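Trutlow planner gets 3.2 update, drops the fixed grasp list

Zellex pushed out a new build of Trutlow this month, its planning software for two-gripper tabletop work. Big change first: the fixed grasp list is gone. Older builds picked from a table of stored grasps and if your object wasn't close to one of them, tough luck. The new one scores grasps on the fly from the head camera view and re-scores while the gripper is closing.

Silviu Manole, who leads the planning side, says long thin things were the sore spot. Brushes, spatulas, anything with a fat end and a skinny end. The old code always went for the handle. "Fine until you have to set it down in something," he said. "Then you want the other end, and it had no idea."

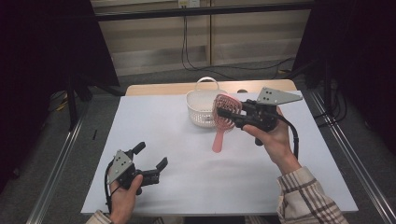
Training data for the new scorer is 400 demonstrations done by hand with a pair of held grippers, household stuff mostly. Small set by today's standards. Manole says they threw out more than they kept, mainly over bad time sync between the left and right streams. That sync tool is now its own package, called Kirkina, and ships with the update. Runs from the command line, no GUI yet.

Other bits. Replanning now takes about 12 milliseconds on the bench machine, old build was a lot slower but no number given. Left and right arms can share one plan file. Config format changed agian, so old files need the converter, and the converter chokes on comments. Strip them first.

Bucur, the firm's simulator, is not supported in this build. Coming in 3 or 4 weeks, per the release notes. Anyone who depends on it should stay on the previous version for now.

Download is up for existing license holders. Pricing hasnt changed.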